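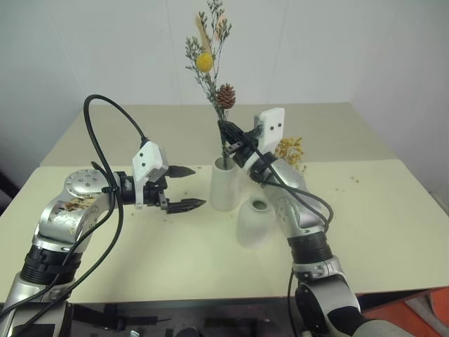 Can machines do chores yet?

Posted 26th August

My sister-in-law asked me this at dinner on Friday, and she meant it as a yes or no question. She has 2 kids, a dog and a dishwasher she hates unloading, and she wants to know when she can stop. I said "sort of" and she threw a napkin at me.

So let me try again with more room! Big, heavy, same-every-time jobs, sure. The Laditz plant across the river has had arms moving pallets for years. But a house is full of stuff that bends, sheds, rolls or breaks, and that's where I get fussy about the word "yet."

My favorite test is dried flowers. I know, hear me out. Back in May I got talking with Jayson Lumbao, who used to do window displays for Cárdenas (the home store, the one with the nice lamps), and he said a new hire needed about 23 tries before he'd trust them near the good vases. Squeeze too hard and the stems snap. Too soft and the whole bunch slides out. And then you've got to hit the mouth of the vase with a bundle of twigs that all want to go their own way.

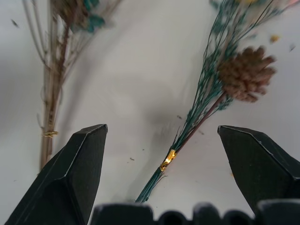
Those little foil bands help a lot, by the way - something firm to aim for in the middle of all that fluff. And you always get crumbs. I do it by hand and I still get crumbs, so I'm not taking points off for that.

Would I buy one for the house? Not this year. A pair of arms takes up half a table, and my table is already full of mail. But if somebody wants to lend me one for a weekend, I've got 4 vases and a very full dishwasher at my sister-in-law's.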